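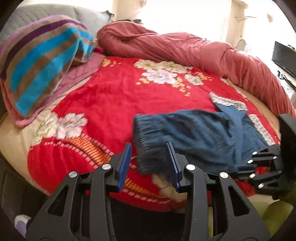 Trolavance Opens Winter Clothing and Bedding Drive

The Trolavance Housing Office will begin accepting clothing and bedding on Tuesday for families moving into the Betancur apartments. The new building on Ulus Street has 59 units, and most of the households assigned to it are coming from temporary shelter.

Last winter's drive brought in 2393 items. Coats and children's clothes were given out within the first month, while requests for blankets and full-size sheets could not all be met. The office is therefore asking residents to give bedding first this year.
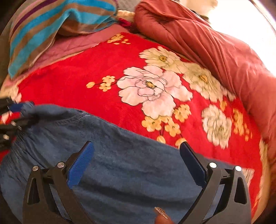
Items should be washed, dried and folded before drop-off. Small repairs, such as a missing button or an open seam, will be handled by the sewing class at the Tunier Adult School. Pillows, mattresses and electric blankets cannot be accepted.

"Many families arrive with one or two bags," said Consuelo Barrios, director of the Housing Office. "We would like the beds to be made up when they get their keys."

Donations may be left at the Ulus Street entrance from 9 a.m. to 4 p.m. on weekdays through the end of January. Residents who need a pickup may call the office at extension 524. Pickups are limited to 100 households and will be scheduled in the order in which calls are received.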